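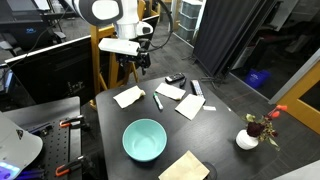
Kustgate Housing Office reminds all residents that the annual household battery and small electronics collection opens in September. Last year the office received 4,000 items across its buildings, most of them in good order. Many came from the living room: television remotes of the kind lying at the far edge of the black table are accepted with or without their back covers.

1/6

Please remove batteries before drop-off. Tape both ends of each battery and place them in a clear bag. Loose batteries will be returned to the resident.

2/6

Drop-off points are located in the lobbies of Joltamitz House and Wike Court. Residents of other buildings may use either one. A key card is not required during office hours.

3/6

Each household may bring up to 500 batteries. Larger amounts must be arranged with the office in advance.

4/6

The following are not accepted: car batteries, smoke alarms, light bulbs and printer ink. The city transfer station takes these items year-round — please check its hours before traveling.

5/6

Collected material is sorted by Biltden under a contract now in its second year. Questions may be sent to the front desk or left in the mail slot at Wike Court.

6/6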